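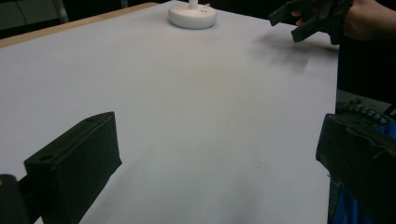 Jingyi Ye: «La mesa se recoge el día antes»

16 de agosto de 2026

Jingyi Ye lleva seis años ordenando espacios de trabajo ajenos. Empezó en Surnell, una empresa de mobiliario de oficina, donde se ocupaba de las entregas y de las quejas posteriores, y ahora trabaja por su cuenta en Jomthorpe. La mayoría de sus clientes son talleres pequeños y gente que trabaja en casa. Hablamos con ella de mesas, y casi solo de mesas, porque es por donde empieza siempre.

«Me llaman por los armarios», dice. «Me enseñan las estanterías, las cajas, lo que hay debajo de la escalera. Yo pregunto dónde se sientan a trabajar y pido ver eso primero. Si la mesa está llena de cosas, lo que saquemos de los armarios va a acabar encima de la mesa».

Su propia mesa es grande y tiene la superficie blanca y lisa. En la esquina más alejada hay un pie blanco, redondo y grueso, del que sale una barra delgada. El resto de la parte central está despejado. Ye explica que antes trabajaba en una mesa oscura y que cambió de opinión después de perder varias veces la misma pieza, un tornillo negro de un cajón.

«En una superficie clara se ve todo. También se ve el polvo, y hay clientes a los que eso les molesta mucho. Les digo que el polvo estaba igual en la otra».

El color no le parece imprescindible. Ha trabajado con mesas de madera sin tratar, con tableros sobre caballetes y, en el taller de un encuadernador, con una puerta vieja que hacía muy bien su función. Lo que sí pide es que la superficie sea continua. Las juntas recogen migas y virutas, y obligan a colocar las cosas de una manera determinada para que no bailen.

Los bordes y el centro

La regla que más repite tiene que ver con los bordes. Los objetos que se quedan en la mesa van al fondo o a los lados, y el centro se reserva para lo que se está haciendo en ese momento. Le preguntamos si no es una obviedad.

«Lo es. Pero entre en cualquier oficina y mire dónde está la taza, dónde está el teléfono y dónde está el montón de papeles. Están en el centro, y la persona trabaja con el teclado ladeado en una esquina. La gente se adapta a las cosas que ha dejado ella misma».

En las visitas suele pedir al cliente que se siente y extienda los dos brazos, sin levantarse. Todo lo que queda dentro de ese arco se vacía. Luego se devuelve lo que se usa a diario, pero al borde, y solo cuando el cliente lo pide. Algunos piden enseguida el bote de los bolígrafos. Otros tardan una semana en echar algo en falta, y a veces lo que echan en falta es el cargador.

Lo que tiene un pie pesado, añade, debe ir a la esquina. «Una base redonda ocupa más de lo que parece. Si la pone a media mesa, pierde el espacio de la base y todo el que hay detrás, porque ahí ya no va a poner nada útil. En la esquina solo pierde la esquina».

Con los cables es menos estricta de lo que esperábamos. Los baja por detrás, los sujeta si hay dónde sujetarlos y no dedica más tiempo al asunto. Cuenta que en un estudio llamado Direll pasaron una tarde entera metiendo cables en canaletas y que el mes siguiente cambiaron los equipos de sitio. Desde entonces recomienda esperar.

Dos clases de limpieza

Ye separa la limpieza de la mesa en dos. Una es diaria y consiste en retirar lo que no estaba por la mañana. La otra es semanal y se hace con paño. Insiste en que no deben mezclarse.

«El que espera a limpiar con paño para recoger, recoge una vez a la semana. Y el que quiere pasar el paño todos los días lo deja al cuarto día».

Para la semanal usa un paño de microfibra apenas húmedo y otro seco. Levanta las bases y los pies, no los rodea, y pasa el paño desde el fondo hacia ella. En las superficies claras se fija en los cercos y en las rayas grises que dejan los objetos al arrastrarse, que en muchos casos salen con goma de borrar blanca. Desaconseja los estropajos, incluso los que se venden como suaves. Ha visto tableros casi nuevos con una zona mate justo donde se apoyan las muñecas.

También mira los cantos. En su experiencia es donde se nota la edad de una mesa, y donde se acumula una suciedad que nadie ve desde la silla. — Y que se ve muy bien desde la silla de enfrente — apunta ella.
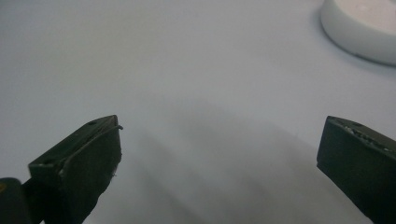 El día antes

La frase que da título a esta conversación la aprendió de su tío, Dong, que arreglaba relojes en la cocina de casa. Cuando terminaba, apartaba las herramientas aunque fuera a seguir con el mismo reloj al día siguiente. De niña le parecía una pérdida de tiempo.

«Sacar las cosas otra vez eran dos minutos, y él se quejaba de esos dos minutos todas las mañanas. Pero cenábamos en esa mesa. Ahora lo hago yo, y en mi mesa no cena nadie».

Le preguntamos qué gana con ello. Dice que al llegar se sienta y empieza, y que si tiene que despejar antes de empezar acaba leyendo los papeles que aparta. Reconoce que hay trabajos en los que no es posible. Una maqueta a medio pegar no se mueve, y tampoco un rompecabezas. Para esos casos aconseja una bandeja o un tablero aparte, de modo que se pueda levantar el trabajo entero y dejarlo en otro lado.

En cuanto a las dimensiones, no cree que haga falta una mesa enorme. Ha tenido más de cuatro mesas en los últimos años y la que peor le fue era la mayor. La mitad del fondo le quedaba demasiado lejos y se convirtió en almacén. Ahora calcula el fondo según lo que alcanza sentada y no tiene en cuenta el resto.

Lo que no aconseja

Preguntada por los organizadores de escritorio, los cajoncitos y las bandejas apilables, responde que compra muy pocos. «Primero se vacía, luego se vive así unos días y después se compra, si falta algo. Casi todo el mundo lo hace al revés y me llama con seis bandejas ya puestas».

En julio ordenó el despacho de una gestoría donde las bandejas tenían etiquetas de «pendiente», «urgente» y «muy urgente». Los papeles de la tercera eran los más antiguos. Se quedaron con una sola bandeja, en el lado izquierdo, y con el encargo de vaciarla antes de irse a comer. No sabe si lo siguen haciendo. Tiene previsto pasar por allí después del verano, para ocuparse del archivo.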